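Sonside Storage and Packing Guide
Section 4: Loading the Gray Totes from the Yellow Shelving

Issued February 2026. Replaces the December issue of Section 4.
Section owner: Catalina Cabral, Stores Office, Grolville

4.1 Purpose

This section sets out how small parts are laid out on the yellow shelving and how they are packed into the light gray plastic totes. It applies to the carpeted packing area at Grolville. Receiving is covered in Section 3, and labels for outgoing totes are covered in Section 5.
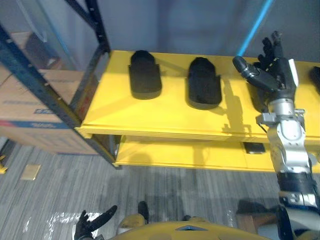
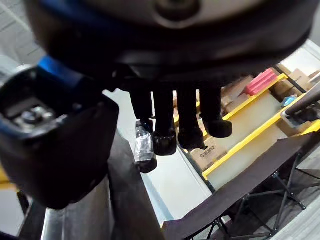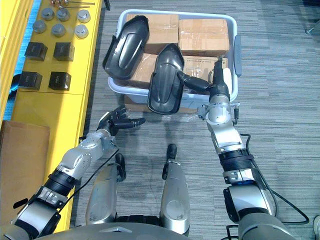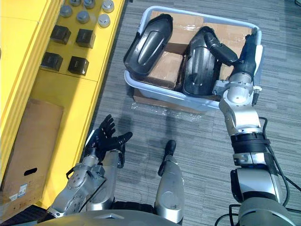

Figures 4-1 to 4-4, in order: black foam pieces on the yellow tabletop; clear water bottle with dark cap; cartons in the gray tote; pucks and blocks on the yellow shelving, with the tote on its cardboard sheet.

4.2 Terms used in this section

Tote: the rectangular light gray bin with a raised rim. The order sheet calls it the Tistier tote.

Carton: a closed brown cardboard box, sealed across the top with clear packing tape.

Base layer: the cartons that cover the bottom of the tote.

Shell: a black plastic part with a curved face. Shells are supplied in more than one shape and are listed separately on the order sheet.

Foam piece: a long black foam part with one rounded end and a slightly raised, blocky rear section (Figure 4-1).

Puck: a gray cylindrical part with a rounded top (Figure 4-4).

Block: a black cube-shaped part (Figure 4-4).

Floor sheet: the flat piece of cardboard placed on the carpet under a tote.

4.3 Before you begin

1. Collect the order sheet from the Stores Office and check that the tote number on the sheet matches the number issued to you.

2. Inspect the tote. Do not use a tote with a cracked rim or a loose handle. Return it to the Stores Office with a repair tag.

3. Wipe the yellow surfaces with a dry cloth. If a surface is marked, use the Gaete surface cleaner and let it dry fully before any foam piece is placed on it.

4. Put out the items you will need:
Packing tape, clear
One floor sheet for each tote
Clear plastic wrap
Order sheet and pencil
Repair tags

CAUTION: The maximum gross weight of a packed tote is 33 pounds. A tote that exceeds this weight must be divided between two totes before it is moved.

4.4 Laying out parts on the shelving

Parts are laid out before packing so that the order can be checked against the sheet while everything is still in view.

1. Place foam pieces flat on the upper tabletop, in a row, with a hand's width between them. Do not stack them. The direction of the rounded end is not important.

2. Group the pucks together with their rounded tops facing up.

3. Set the blocks next to the pucks in a simple grid. A small gap between blocks makes them easier to pick up and shows at once if one is missing.

4. Keep pucks and blocks back from the front edge of the shelf.

5. Check each group against the order sheet and mark the sheet in pencil. If a group is short, stop and inform the Stores Office. Do not make up the quantity from another order.

Note: The yellow surface has a visible seam line. Small parts may be placed on either side of it. Do not use the seam as a measure of spacing, as its position differs from unit to unit.

Note: Cardboard boxes kept on the shelving are to stand with the label side facing out. Boxes with an oval hand hole should be lifted by the hand hole only when they are empty.

4.5 Preparing the tote

1. Lay the floor sheet flat on the carpet. It should extend a little beyond the tote so that its edges can be seen. Replace any sheet that is torn or has lost its stiffness.

2. Set the tote on the floor sheet with the long side parallel to the shelving. Leave at least 39 inches between the tote and the nearest doorway.

3. Confirm that each carton for the base layer is sealed. The tape must run across the full top of the carton. Press down any lifted ends, and retape if they do not hold.

4. Place two cartons side by side along the far end of the tote.

5. Fill the remaining floor of the tote with the other cartons on the order. Four cartons packed close together make a standard base layer (Figure 4-3).

6. Press lightly on each carton in turn. If a carton rocks, remove it and check the bottom of the tote for loose tape or scraps.

CAUTION: Do not use an unsealed carton in the base layer. Parts resting on an open flap can push it inward and damage the contents.

4.6 Loading the shells

Shells go on top of the base layer. The larger ones are placed first.

1. Hold a shell by its edges, and avoid gripping it by a raised ridge or by any thin section.

2. Place the largest shell toward one side of the tote. It may be tilted, with its top end resting against the rim, provided that it does not slide when released.

3. Add the remaining shells one at a time. Lower each piece until it rests on the cardboard, then let go. Do not drop parts from above the rim.

4. To move a shell that is already in the tote, apply light, even pressure to one side. If it catches on another part, lift it out and place it again.

5. When the last shell is in, look along the rim from the handle end. Any part that stands higher than the rim must be noted on the order sheet as an over-height load, and the tote may not be stacked.

Note: Minor contact between shells is acceptable for transfers within the building. Shells leaving Grolville require a layer of plastic wrap between each piece.

4.7 Adding foam pieces, pucks and blocks

Not every order calls for these parts. Where they are listed, they are added after the shells.

1. Pack pucks together in a small carton, rounded tops up, and close the carton. A small carton may hold pucks or blocks, but not both.

2. Pack blocks in the same way. The faces are slightly glossy and show fingerprints, so cotton gloves should be worn when the order sheet is marked "Display."

3. Lay foam pieces last, flat, over the other parts. Do not bend a foam piece to make it fit. If there is no room, begin a second tote.

4. Mark each line of the order sheet as the parts go in.

4.8 Plastic wrap and other loose material

1. Wrap taken from incoming parts may be placed on the carpet in front of the tote while packing is in progress. It must be picked up before the tote is lifted.

2. Flatten wrap that is clean and free of tape, and keep it for reuse. Put all other wrap in the film collection bag.

3. Keep cables off the walking route wherever the work allows. A cable that has to cross the route must lie flat on the carpet and be covered with a floor strip.

WARNING: Plastic wrap on carpet is a slip hazard. Do not step on it or carry a load across it.

4.9 Water bottles

1. Bottles in the packing area must be of the type with a screw cap, and the cap must be on whenever the bottle is not in use.

2. Stand bottles upright. Do not leave them on a surface where cartons are being taped.

3. Never place a bottle in a tote, including an empty one, unless bottles are listed on the order sheet.

4. If water reaches a carton, remove the carton from the order and open it to check the contents. A carton that has been wet may not be used again in a base layer, even after drying.

4.10 Closing and moving the tote

1. Compare the contents with the order sheet a final time.

2. Weigh the tote on the floor scale and write the gross weight in the lower box of the sheet.

3. Clear the route to the transfer rack. Fold the floor sheet and place it on the lower shelf.

4. Lift the tote by both ends with your knees bent. Two persons are required for any tote marked as over height, regardless of its weight.

5. Place the tote on the transfer rack with its number facing the aisle. The rated load of the rack is 400 pounds. Add the weights on the order sheets before placing another tote on a rack that is already in use.

6. Sign the sheet and put it in the tray at the Stores Office.

4.11 Common problems

Base layer leaves a gap at one end.
Move the cartons together toward the far end and fill the gap with folded cardboard. Do not fill it with plastic wrap.

Large shell will not stay tilted.
Lay it flat and place the smaller shells beside it. If this brings the load above the rim, use a second tote.

Tape lifts from a carton top.
Remove the strip completely, wipe the cardboard with a dry cloth and apply a new strip. A second strip over a loose one will not hold.

Foam piece shows a dent after unpacking.
Leave it flat on the shelving until the next working day. If the dent remains, attach a repair tag and return the piece.

Order sheet and tote number do not agree.
Stop packing. Leave the parts where they are and contact Catalina Cabral at the Stores Office, extension 70.

Continued in Section 5: Labels and Outgoing Totes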